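Why are stop buttons red?
By Janaína Macedo
Jul 27, 2023

When I was seven, I pressed a button I wasn't supposed to press. It was at the bottom of an escalator in a shoe shop, it was big and red, and it was exactly at nose height. I gave it a good shove, the escalator stopped, and a man carrying a tower of shoeboxes said a word I hadn't heard before. I've loved buttons ever since! (I've also left that sort alone ever since, and so should you, unless somebody is in danger.)

So let's talk about buttons, the big chunky kind you find on machines in bakeries, factories, car washes and fairground rides.

What does a button do?

Electricity likes to travel in a loop. If there's a gap in the loop, it can't get round. Lots of buttons work by closing a gap. You push, two little bits of metal touch, and off the electricity goes. Let go, a spring pushes the button back up and the gap opens again. Your doorbell probably does this.

A stop button usually works the other way round. The bits of metal are already touching, and when you push, you pull them apart. I thought that was a bit odd until my friend Tolera Beyene, who mends bread ovens, asked me what would happen if a wire fell off. Have a think before you read on.

Got it? With a wire off, the loop is broken, and the machine thinks somebody has pressed stop. So it stops! If it worked the doorbell way, a loose wire would mean you could press stop all day long and the machine would carry on regardless. Clever, isn't it?

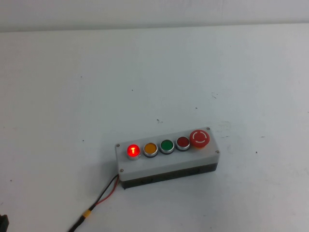 Colours save us time. Reading a word takes a moment, and you might not know the language, or your glasses might be covered in flour. A colour you get straight away. Green often means start or go, yellow often means take care or something needs looking at, and red means stop or danger. On a grey box with its buttons all in a row, like the one I've got here, you can find the green one in a blink even with other colours on both sides of it. Some buttons have a light inside too, so they can tell you something as well as being pressed. The red one at the left end is glowing, and its yellow and green neighbours aren't. What a glowing button means depends on the machine, so people who work with one have to learn its signals, a bit like learning the rules of a new board game.

The mushroom

My favourite is the emergency stop. Grown-ups who work with machines call it a mushroom button, because it has a fat round cap that sticks up higher than the rest. That's so you can whack it with your whole hand, or even your elbow, without aiming very carefully. When you're frightened your fingers go clumsy, and small buttons are hard work.

Many of them stay down once they've been hit. To let them up again you twist the cap, and there are often curved arrows on top to show you which way. Letting the button up shouldn't start the machine again by itself, either. Somebody has to check that everyone is safe and then choose to start it.

Try it at home

Cut 3 circles of card, all the same size, and colour them red, yellow and green. Ask someone to shut their eyes while you mix them up on the table. Then shout "Stop!" and see how fast they can open their eyes and slap the red one. Now do it again with plain white circles that have the words written on in small letters. My nephew Miłosz was much slower the second time, and rather cross about it.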